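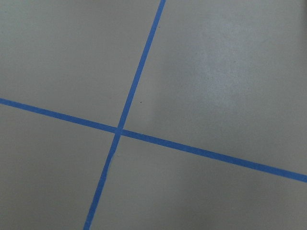 Pirkon opens its doors to neighbours' cups, caps and cardboard boxes as it gathers 3000 examples for a helpful robot arm

Civonwood, 28 June 2026

Pirkon, the small workshop that has been making handling equipment for kitchens and repair rooms since well before anyone there had thought of teaching a robot anything, is very pleased to announce the start of Grondow, a project to gather 3000 worked examples of everyday picking and placing. The examples will be used to train a learning system that can tidy a worktop, sort a mixed tray and put things back where they were found, and the whole collection will be shared free of charge with schools and colleges when it is finished.

Anyone who has watched a toddler learn to stack cups will have a fair idea of how the work goes. A person guides the arm through a short job, such as lifting a mug and setting it down somewhere else, and the cameras and joint readings are saved from start to finish. Then the mug goes to a new spot and the job is done again, and again, and (with a pause for tea) again. The learning system is later given all of these attempts to study, including the clumsy ones, which our team has grown rather fond of and which are marked as such in the records.

So much depends on where things are put. In our first trials in February we found that people left to themselves will place an object in the same comfortable place nearly every time, a little in front of them and a little to the right, and a system taught from those attempts became very good at that one place and quite lost everywhere else. We tried asking people to vary it, and they did try, bless them, but the habit crept back before lunch. 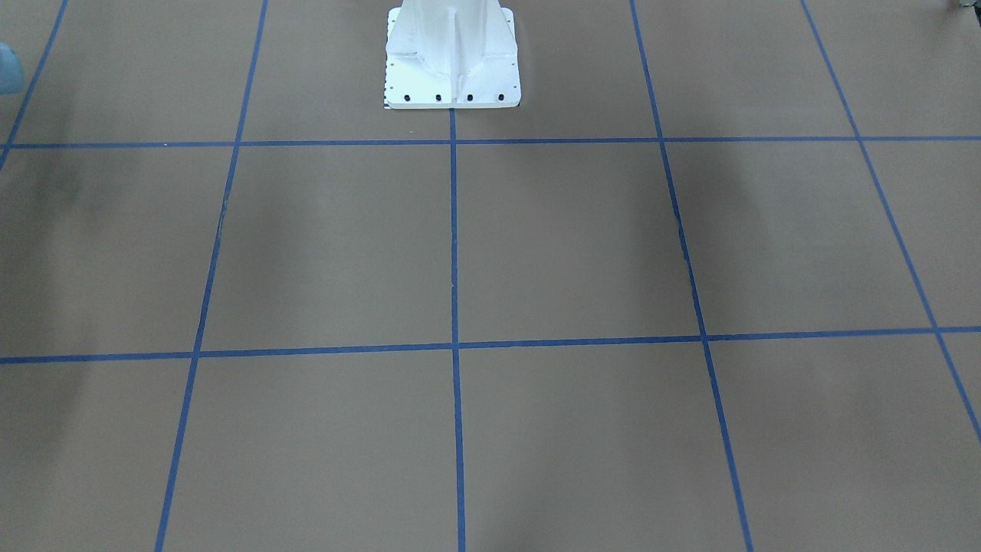 Grondow therefore works from a placement plan, drawn up before each session and read out to the person guiding the arm. The plan names a square, and the object goes into that square, anywhere the person likes. Blue tape marks the squares out across the working area, with one line running straight out from the front of the robot's white base, so that left and right mean the same thing to everybody who takes part. It is a wonderfully cheap answer to a problem that had cost us a good deal of head-scratching, and visitors seem to grasp it within moments of walking in.

There is a little more to it than tape, of course. Every session begins with a check of the cameras and a slow practice run with nothing in the gripper. The person guiding the arm then works through 19 attempts before handing over to somebody fresh, a number we settled on after noticing that hands get tired and tempers get short soon after. Once a session is over, a second person watches the recordings and notes whether the object ended up in the right square, whether it was dropped, and whether anything else got in the way. Attempts with a missing camera view are set aside and done again another time.

The objects come from the people of Civonwood themselves. We asked for ordinary, well-used things, and 122 have been promised so far, among them egg cups, jar lids, a shoehorn, several odd gloves and a butter dish that we have been asked to treat gently and certainly shall. Each will be used in at least 7 different jobs, and each will be returned to its owner at the end with our thanks and, if they would like one, a short recording of it in action.

Mahlangu, our partner in the project, is looking after the storage and labelling of the recordings and will publish a plain-language guide for teachers alongside the collection. The guide will explain how to lay out a similar working area in a classroom with materials from any decorating shop, and how to write a placement plan that pupils can follow without much help.

Pirkon would be glad to hear from residents who would like to lend an object or spend a morning guiding the arm. No experience is needed, and full instruction is given on the day. Sessions are open to anyone aged 16 and over, the workshop is step-free throughout, and the kettle is seldom cold.

About Pirkon
Pirkon designs and builds handling equipment for small kitchens, repair rooms and teaching workshops. It is based in Civonwood.

About Mahlangu
Mahlangu stores, labels and shares research recordings on behalf of small firms and schools.

Press enquiries and requests to visit a Grondow session should be sent to the Pirkon press desk. Interviews can be arranged at the workshop or by telephone.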